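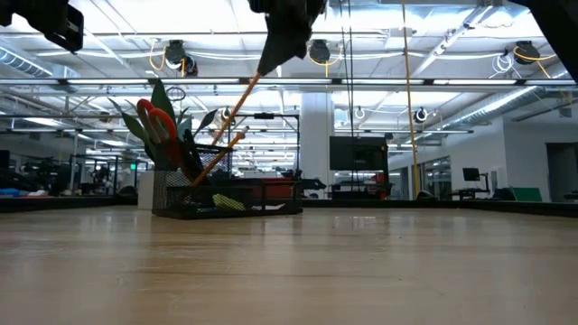

Black mesh caddy with scissors, a bit of greenery and a wooden stick or two.

How to Set Up a Mesh Desk Caddy You'll Really Use

I love a mesh desk caddy. I have owned fancy drawer inserts, a spinning pen tower and a whole stack of jam jars, and I keep coming back to the plain black wire kind with a tall section at the back and a low tray in front. It holds long things and short things in one footprint, you can see what's in it, and it takes up so little of the table that I forget it's there until I need the scissors!

Filling one well takes 25 minutes the first time, most of it spent sorting.

What you need

A mesh caddy with one tall compartment and one low tray
One pair of scissors
A few long, thin things you use a lot (dowels, craft sticks, brushes, rulers)
Small flat things: an eraser, a highlighter, a little sponge
A sprig or two of artificial leaves, if you like green on your desk (I do)
A damp cloth and an old, clean paintbrush

Step 1: Empty it all the way

Tip everything out on a towel. Mesh collects dust in the corners, and pencil shavings get wedged in the bottom like you wouldn't believe. Brush the inside with the dry paintbrush first, then wipe with the damp cloth. Let it dry completely before anything goes back in, especially if yours has a chip in the coating.

Step 2: Sort by height

Make two piles. Anything taller than the back wall is "tall," and everything else is "tray." Don't sort by what the things are for! I did it that way for years, with all my drawing stuff together and all my mending stuff together, and I was forever digging for a tape measure behind a forest of pencils. Height is so much easier.

While you're at it, test the pens. My last clear-out was in May and I threw away 20 of them, most from a box of Hernau fineliners I'd been nursing along for far too long.

Step 3: Greenery goes in first

Start with the leaves, over on one side of the caddy. Long, pointed leaves are the best kind for this because they fan up and out and don't flop into the tray. Push the stems right down to the base. If they spin around, bend the last inch into a little hook and catch it in the mesh.

Keep the leaves to one end. I once put a sprig in the middle, and every time I reached for a pencil I came away with a fern.

Step 4: Scissors, points down

Scissors stand in front of the leaves with the points down and the handles up above the rim. Bright handles are wonderful here. Red or orange loops against green leaves look cheerful, and you can grab them without looking up from your work. Check that the tips rest on the solid part of the base. On an open mesh bottom, fine points can poke through and scratch the tabletop - cut a piece of cardboard to fit and drop it in.

Step 5: Add the long sticks

Now the dowels and sticks, one at a time. Lower each one from the top end, find the floor of the compartment with the bottom end, and let it lean. Leaning is fine! A long stick that slants across the caddy is easier to pick up than one jammed upright in a bundle. Just try to have them all lean in the same direction so they don't cross and lift each other out.

If a stick is more than twice as tall as the caddy, store it somewhere else. A light caddy will tip.

Step 6: Fill the tray last

Small things go in the front, in one layer. When the second layer starts, something has to go. My own rule is that I should be able to see every item through the mesh from my chair.

Where to put it

Toward the back edge of the table, a little left of center if you're right-handed, so your working hand has a clear space. On a glossy wood top, stick four felt dots under the corners. I buy Urnum dots on the big sheet and trim them down.

Keeping it up

Once a week I pull out whatever doesn't belong, which is usually a receipt and a spoon. The leaves get a rinse under the tap when they look gray. Next I want to try the same setup for my Fairweather knitting needles, in a taller caddy, with the stitch markers in the tray.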